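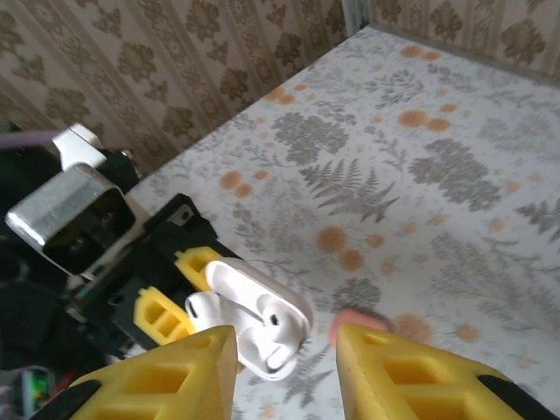
AirPods case, lid up, one bud peeking out. Patterned tablecloth underneath.

Danang Tarigan
March 5, 2022

OK so this is going to be a thread about cleaning your AirPods case, because I did mine this morning and I have feelings. Go get a cotton swab and sit down with me.

1/ I've had earbuds of one kind or another for years and I have never once cleaned the case. The buds, sure, a quick wipe on my shirt when they looked bad. The case just lived in my pocket with receipts and crumbs and whatever else goes on in there.

2/ Then in January my left bud started coming up short. Right one full, left one at 50 percent, every single morning. I did what anyone does, which is take it out, put it back in, and close the lid harder. (Don't close the lid harder.)

3/ My sister told me to shine a flashlight down the holes where the buds sit. I put that off for weeks. When I finally did it I said a word out loud in front of my mother-in-law.

4/ LINT. So much lint! Packed down at the bottom like the felt on a pool table. Pocket lint, coat lint, something that I think used to be a cough drop wrapper.

5/ So, the setup. Kitchen table, good light, phone off to the side. I leave the tablecloth on because these things are basically bars of soap and I would like them to land on something soft when they shoot out of my hand. Ask me about the tile floor at my old place in Prondthorpe. Actually don't.

6/ You need: dry cotton swabs, a soft dry toothbrush (a new one, please), a microfiber cloth, and a little rubbing alcohol for the outside only. I know people go at it with a sewing needle. I went at an old phone with a sewing needle once and that phone is gone now.

7/ Take both buds out and park them somewhere they can't roll. I use an egg cup. My kid thinks it's hilarious.

8/ Lid open, case upside down, brush upward so the fluff falls out and doesn't get shoved deeper. Go slow. I got a piece out the size of a lentil and I was so proud I took it to the other room to show my husband, who did not look up from his game.

9/ Then the dry swab. Twist it as you go down and it grabs the stuff off the sides. The cotton that comes on the cheap store ones sheds, so if you're leaving more fuzz than you're picking up, switch brands. I was using the Ferkau ones from the drugstore and they held together fine.

10/ The hinge! I forgot the hinge the first time around and had to go back. There's a line of gray gunk that builds up right along there and you stop seeing it after a while. Corner of the microfiber, fingernail behind it, run it side to side.

11/ The inside of the lid gets fingerprints and ear stuff (sorry) all over that shiny white. A dry cloth got most of mine. For the rest I put a tiny bit of alcohol on the cloth, never straight on the case, and kept it away from the charging bits at the bottom.

12/ The outside scratches are forever, I'm afraid. I tried a magic eraser on a corner and it went dull. Now I have a scratched case with one dull corner.

13/ Don't forget the charging port underneath. Dry brush only, a few soft flicks. Mine had sand in it. I haven't been to the beach since the Jakemton trip, which was a long time ago, and I don't want to talk about what that says about me.

14/ Buds last. Dry swab around the mesh, facing down so nothing drops in. If you have the ones with the rubber tips, pull those off and rinse them in plain water, and let them dry all the way before they go back on. Overnight if you can stand it.

15/ Everything back in, lid shut, onto the charger. I made coffee. I came back 45 minutes later and the left bud was at full for the first time since New Year's. I'm not saying it'll fix yours — maybe your battery is just tired — but it costs nothing, and I was one bad morning away from spending 130 dollars on a new set.

16/ While I had the stuff out I also did the remote, my husband's glasses and the little speaker grill on my phone. This is how it gets you. At one point I was looking at the toaster.

17/ Somebody is going to ask about a silicone cover. I had one. The lint gets in between the cover and the case and then you've got two things to clean. If you love yours, keep it, just peel it off once in a while and look. Brace yourself.

18/ New rule in my house is first weekend of the month, cases come out of pockets and get the brush. Let's see if it lasts till summer. OK that's the thread, go look in yours and tell me how bad it is — I want company down here.

Comments

padilla_on_the_porch: Flashlight in the left hole and I screamed. There was glitter. I don't own glitter.

Marcy T.: The egg cup!! Doing this tonight.

knitswithdogs: Mine is 90 percent dog. The toothbrush worked great though, thank you.

benny_r: Wait, the hinge is supposed to be a lighter color??

Danang Tarigan: @benny_r oh no. Get the cloth, Benny.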